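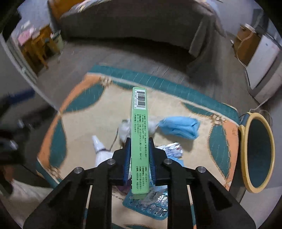

Small boxes, and what changed at our table

I started at Bokamden on the packing side, when an order was a paper list and a basket. You read the line, you walked to the shelf, you compared the name on the box with the name on the list, and you signed. I did this for a long time and I was good at it. My English was not so good in the beginning, but the boxes helped me. Many of the products we handle have Chinese text down the side, with the ingredients and the dosage, and perhaps one word in Latin letters. COLTALIN I could find from the other end of the aisle.

Now most of the picking is done by the Dolico line, which arrived in June. It holds a box by its two narrow sides and reads the barcode, and then the box goes to the right order. The barcode is enough. It does not need to know which language is printed under it.

I want to write down what is different for us, because my friends ask me and I always give a too short answer.

The walking is less. My knees are happy about this and I will not pretend otherwise. On a busy Thursday I used to come home and lie on the sofa with my shoes on. Now I stand at the checking table most of the shift, and it is my back that complains in place of the knees. We asked for higher tables and we received 2 of them. The tall people use them, and so do I when the tall people are at lunch.

The work itself is smaller and also more difficult. Before, I handled every box, the easy ones and the strange ones. Now the easy ones pass me by and I receive only the strange ones: a label that is folded over the corner, a barcode under a wrinkle of plastic, a soft bag that was never meant to be held by two fingers. Blister packs without their box are the worst. On a day with 1,000 items, maybe the line sends 50 to my table, and each of these needs a decision. I am more tired in the head than before. I did not expect it.

There is also less talking. When we walked, we met each other between the shelves, and I learned half of my English there (including some words I had to unlearn for the office). At the table I wear ear protection. We moved our morning break to 10 o'clock so that both sides of the floor can sit together, and this was our own idea, not the manager's.

No one in my group lost a job. Two colleagues did go to the other site, at Saavedra, where everything is still picked by hand, and they say they prefer it. I believe them. The training with the new program, Clovora, took longer than was promised, and for those of us who read slowly it was stressful. A printed guide with bigger letters came later. I would have liked it on the first day.

One habit I have kept. When a box comes to my table I still read the name aloud, quietly, before I scan it. The scanner does not care, but twice already I found an item placed in the wrong order — and I found it with my mouth before the screen showed me anything. My supervisor has asked me to show this to the new people next week, so I am practising how to explain it.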